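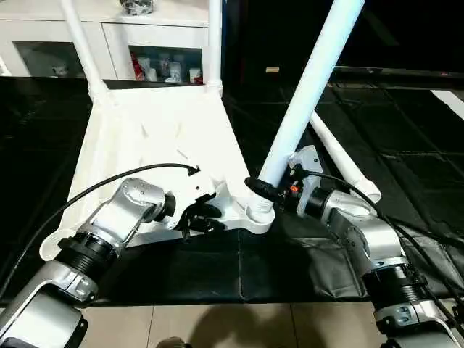
Thread: White plastic stool, legs won't seat all the way

pantrymoth_61
Hi all, first post in the furniture section, so bear with me. I bought a white plastic stool from Unik (the kind with four legs that push into sockets under the seat) and I'm working on it upside down on the table with a black cloth under it. Two legs went in like a dream. The other 2 stop short and the whole thing rocks. Is there a trick, or did I get a dud?

Sumathi Pisharody
Welcome! We have a couple of these in the laundry room and I'm awfully fond of them. Hold the seat down with one hand and grip the leg low, right by the socket – if you push from the far end it just leans over on you. A little twist helps too.

dokton_fan
I'd skip the twisting. I cracked a socket that way in February and had to buy a whole new stool. A rubber mallet and a folded towel, that's all you need.

Sumathi Pisharody
Oh, I'm sorry about your stool! I still wouldn't take a mallet to plastic, but I suppose we all have our ways.

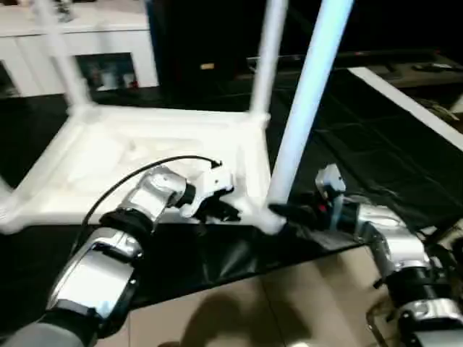

plattner8
Have you tried swapping the legs between corners? Mine looked identical, and one pair was still a hair tighter than the other. I spent a whole evening blaming the seat, with my husband offering advice from the couch.

pantrymoth_61
Swapped them, pushed down low by the corner, and three are snug now! The last one still has a bit of a gap. I'll try the towel tomorrow – gently, Sumathi, I promise.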